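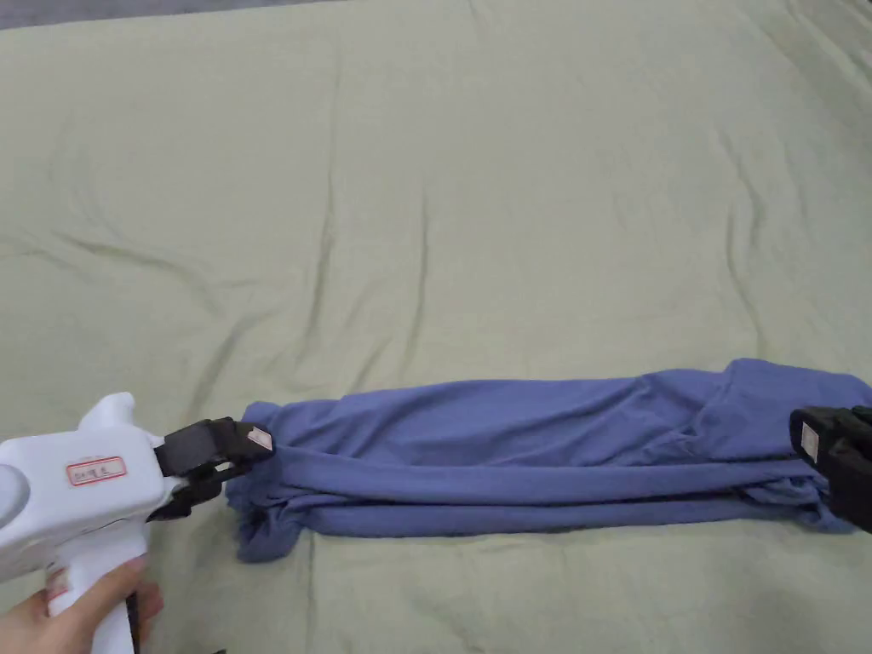 By Audrey-Anne Robichaud | Posted 12 October 2025 | Hardware notes

I have been asked four times since September whether we should move all our cloth work to the Nurix hand-held grippers. My answer is still "maybe," and I'd like to put down why before somebody signs for another batch.

The claim from the people who like them is that a soft knit shirt, folded lengthwise and pinched at both ends, stays put between two sets of jaws while you lift or drag it. Fair enough. For a long, flat bundle on a bedsheet that's a reasonable grip, and the jaws do take hold of a small fold of fabric without needing a big handful. But a pinch at a corner is the easy case. Keegan Perron's figure of 94 good folds came from one kind of garment, with one operator who had been practicing all week. I would not buy a toaster on that evidence.

What bothers me more is the trigger. Burgi Schnyder likes it and says her hand doesn't tire. Mine does, and so does Faraji Were's. With the older Trava pair you can feel the cloth start to slip. With these I mostly find out by looking, and when both jaws are buried in fabric there isn't much to look at. Closing force is another open question. The spec sheet talks about 2000 cycles before the linkage needs attention and says nothing at all about what those cycles were squeezing.

The gripper camera is the part I was readiest to dislike, and I've softened a little. Both fingers stay in view right down to the tips, so you can judge where they meet the cloth. The price is a very wide view that bends the table and takes in half the building. Thilini Selvanayagam thinks the extra background does no harm in training. She may be right, but I haven't seen a run that tests it, and "we have 808 clips and they look fine" is not a test. 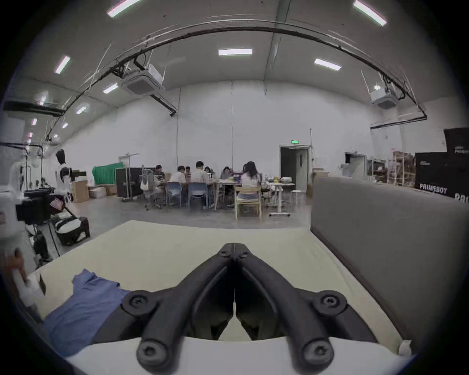 What I'd want before we switch

Same garments, same table, both grippers, and operators who haven't picked a favorite. Some of the garments should be heavy: towels, jeans, anything with a zipper. Dropped corners get written down along with the good folds. Faraji has offered to do the Trava half, and Burgi will take the Nurix. I'd swap them halfway through.

Comments to me or Thilini, please, and keep the sales sheets out of it.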